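Praston Home & Garden Board > Heating and Insulation > Stullinent panels, anyone got real bills?

Posted January 5, 2021

draftydan
Got a flyer through the door for Stullinent wall panels. They go on the inside of an exterior wall and supposedly cut heating costs by 20 percent. The installer is Kurek, out of Pidholm. I've got a gray wall on the north side of the house that's cold to the touch from November on, so I'm the target customer. Has anybody compared actual bills, before and after?

mossy_gutter
We had them put in two rooms last winter. Much more comfortable. I'd do it again.

draftydan
Comfortable is nice but what did the bill do?

mossy_gutter
Went down. I didn't keep the old ones.

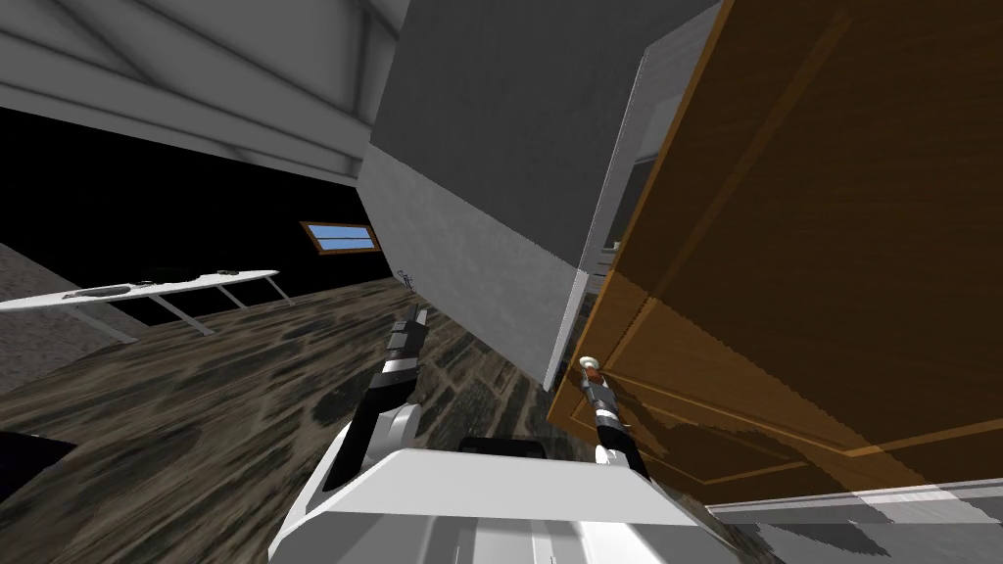
It was the coziest winter we've had in this house, and we've been here 18 years. I don't need a spreadsheet to tell me my feet are warm.

hexbolt
Last winter was mild. Everybody's bill went down. Mine went down and all I did was complain.

The 20 percent number bugs me. Twenty percent of what? If you panel one wall and the attic has next to nothing in it, no way you save a fifth of the whole bill. I asked the Kurek guy at the Praston home show and he said "up to." Up to covers zero.

mossy_gutter
You could say that about any product.

hexbolt
I do say that about any product.

pilotlight90
I had a quote from them. Three things I'd want in writing before signing:

1. What's behind the panel. If there's a moisture problem in that wall already, covering it up is a bad idea. They told me the panels "breathe." I asked how and got the brochure again.

2. What happens at the outlets and the door trim. The panel adds thickness, so somebody has to move the boxes out and redo the trim. My quote said "finishing by others." Others means you.

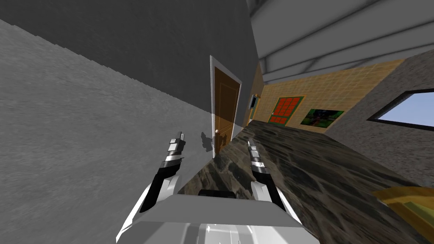 3. How long the warranty runs and who stands behind it. Mine had 16 years on the panel and 90 days on the labor. Guess which one I'd be more worried about.

draftydan
My quote says finishing by others too. I read right past it.

ladderback
I'll stick up for them a little. A cold wall makes a room feel cold even when the thermostat says it's fine, so mossy probably isn't imagining anything. If you turn the heat down a couple of degrees after, you save money. If you leave it where it was, you probably won't see much — and most people leave it.

hexbolt
Fine, but weatherstripping and a tube of caulk would get him part of the way for the price of lunch. Do that first, then see if the wall still bothers you.

ladderback
Caulk does nothing for a cold wall. It stops drafts. Different problem.

hexbolt
His name is draftydan. 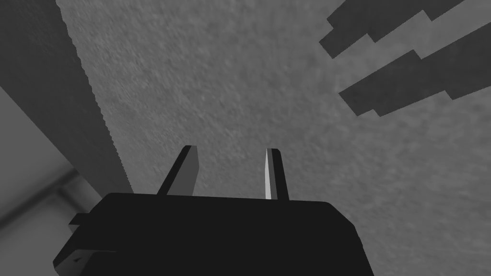 Update from draftydan

Called Kurek and asked for one customer in Pidholm with bills from both winters. They said they'd get back to me. I also asked about the finishing and they offered to "look at the number," so apparently there was room in the number all along.

Going to do the caulk and the attic hatch this month and read the meter every Sunday. If the wall is still miserable in February I'll get a second quote from someone who isn't selling panels.

mossy_gutter
You're going to spend the whole winter cold to prove a point.

pilotlight90
Write down the outside temperature too or the meter readings won't tell you much.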